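Safety Data Sheets Get a Fresh Look at Lokdale

21 October 2021

If you have been putting off going through your safety data sheets, this fall is a great time to do it, and we have some company for you! Our Lokdale members have just finished a full check of every sheet they keep for paints, strippers, adhesives and cleaning products, and the results have given the rest of us plenty to work with.

The check started in August, when Iwona Zieliński from the Urkero office went through the Lokdale binder page by page. It held 188 sheets. Of those, 18 were for products the site no longer buys, and two had a supplier phone number that just rang and rang. The rest were in pretty good shape, although quite a few had been printed so long ago that the pictograms had faded to a pale pink.
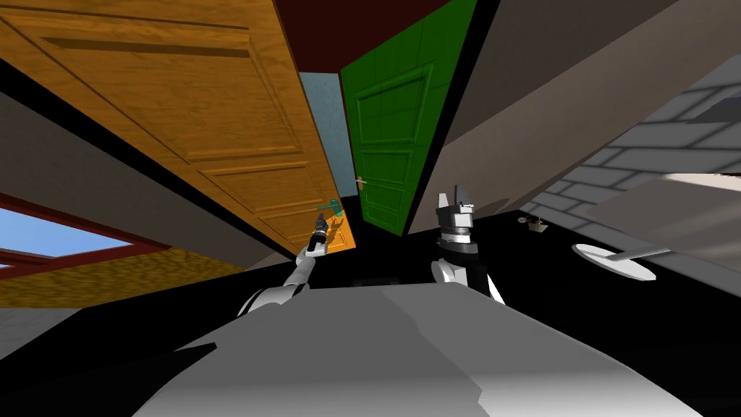 3 min read

So what should you look for in your own binder? Start with Section 1 and make sure the product name on the sheet matches the name on the label, letter for letter. Kalinowski, who supply thinners to several of our members, changed a few product names last year, and the old sheets are still floating around (we found one in our own office, tucked into a catalog). If the names don't match, ask the supplier for the current version before you do anything else.

Section 2 is where the hazard classification lives. Compare the signal word and hazard statements with what's on the container. When they disagree, keep the sheet, take a note of the batch, and call the supplier. Please don't correct a label by hand from an older sheet, even if you're sure you know which one is right.

Then there's Section 3, the ingredients. Iwona got really into this part! She put together a short worksheet that helps you list the CAS numbers for each product next to the percentage range, so when a substance gets reclassified you can find every product that contains it in a few minutes. Lokdale used to do this by flipping through the whole binder and it took most of an afternoon.

The worksheet works on paper or in Plotonard, if your site already keeps its inventory there. Plotonard users should add the sheet's revision date in its own column and leave the notes field for storage comments. Mixing the two makes sorting a real pain.

One more thing on old sheets: take them out of the working binder, but don't throw them away. Exposure records have long retention periods, and a sheet for a discontinued product may be part of that record. Lokdale now keeps its retired sheets in a separate folder at the front office, filed by the year the product was last bought.

We'd love to hear how your own check goes. Iwona is happy to send out the worksheet and talk through any odd sheets you come across, especially the ones with translated hazard statements that don't quite read right. Just reply to this newsletter with your site name and let us know whether you want the paper version or the Plotonard one.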